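So I have fallen completely down the hand-me-down sweater hole, and I'm taking you with me.

It started in July, when it was far too hot to think about wool, and I was sitting on the floor of the spare room at six in the morning with a bin of sweaters my cousin had passed along. Every single one had something. A pulled stitch, a cuff gone wavy, an elbow you could read a newspaper through. My first thought was to put the whole lot out for the rag collection. My second thought was that I own a darning needle and have never once used it!

That was a while ago now and I have mended nearly all of them. I have opinions about yarn. I am a little unbearable at dinner.

The thing I keep wanting to tell people is how forgiving knits are. A woven shirt with a hole in it is a shirt with a hole in it, and your patch will always look like a patch. Knitted fabric is all loops, and loops can be coaxed. If you catch a snag early you can ease the extra yarn back along the row, one stitch at a time, using the blunt end of a needle, and when you're done you can't find the spot again. The first time I did that I made my husband come and look for it. He couldn't find it either (he may have just wanted to go back to his coffee).

Before any of that, though, you have to lay the thing out properly. I used to mend on my lap and everything came out puckered. Now I spread each piece out on the bed and look at it for a good long while before I pick up a needle.
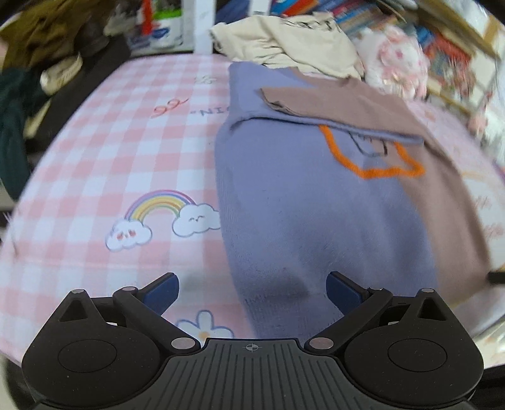 Lavender and mauve on the pink check.

If you have never darned before, start with something you don't love. Mine was a gray men's cardigan that had been through the dryer, and I practiced on it until there was more darn than cardigan. You run a set of threads one way across the hole, starting well out in the sound fabric, and then you weave over and under them the other way. Don't pull. I'll say it again because I didn't listen the first time - don't pull! The threads should lie there as if they were resting. A tight darn makes a little fist in the cloth and no amount of steaming gets it out.

Yarn is where I lost most of my money. I bought a skein of something called Kumitwood from a shop in Kellstead that was supposed to be a perfect mending wool, and I love it, it's soft and it splits into plies so you can go thinner for kids' things. But a whole skein! I have used maybe an arm's length of it. What you want are the little cards of leftover yarn, the kind people sell by the handful. The Kellstead shop keeps a basket of them by the door at 50 cents a card, and I now have every color except a decent mustard.

Matching is overrated anyway. I spent a whole afternoon trying to find the right purple for a child's sleeve, carrying it to the window and back, and in the end I used bright orange and it was so much nicer. My niece picked it out from the pile right away. She calls it the one with the sun on it.

My great-aunt's old mending booklet has been a huge help too. It's a reprint of something from 1839, tiny type, no pictures at all, and whoever wrote it was very strict. She has you darning stockings at the heel before they have ever been worn. I tried it on a pair of school socks and I have to say those socks are still going. She also has a whole page on turning cuffs, which I read three times and still got backward. 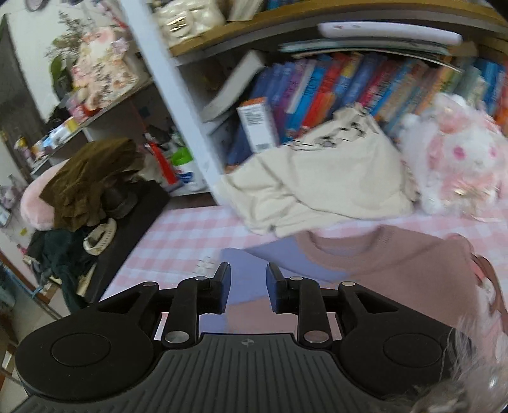
Hicham Bennani wrote in under my last post to say that I was wrong about elbows. Don't darn a thin elbow from the outside, he said, turn the sleeve inside out and slip a small jar in there to hold the curve, and work only in the direction of the ribs until the thin part feels like the rest. He also thinks I'm using too fat a needle.

He's right on both counts! I tried it with a jam jar and the elbow came out rounded, like an elbow, where mine had all been coming out like envelopes. I went back and redid two of them.

Marwa Morsy asked about felted patches, and I've been saving that one up because I have so much to say. If a sweater has already shrunk past saving, cut it up and use it. Felted wool doesn't fray, so you can cut any shape you want and just whipstitch it down with no hem. Hearts, squares, a lopsided fox. I've got up to 50 little shapes in a cookie tin now, cut on evenings when I was too tired to do anything with a needle. Kids' sweaters take them especially well because nothing on a kids' sweater looks out of place.

One caution on that. Wash the patch fabric and the sweater first, separately, in whatever way you plan to wash them forever. I sewed a gorgeous green leaf onto a cream pullover and after one wash it had pulled in so hard that the whole front had a dent.

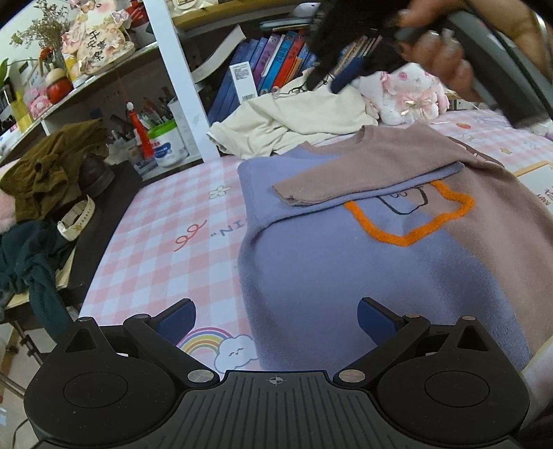 As for storing them, I've gone around and around. Hanging is out, the shoulders grow those horrible points. I fold them in thirds, sleeves in first, and stack them with the heavy ones at the bottom. For moths I use cedar blocks and I sand them a bit when the smell goes. A friend in Bistside swears by putting everything through the freezer in a sealed bag for a few days before it goes into the drawer, and I've started doing that with anything secondhand. There is a cardigan next to my peas as I type this.

Next on my list is a zip-front thing with the zipper torn out along one side, and I'm scared of it. I may do buttons. I have a jar from the Mansour estate sale with 277 in it according to the label, and surely there are six in there that match. If you've ever put a button band on a sweater that didn't come with one, please tell me how you kept it from going wavy!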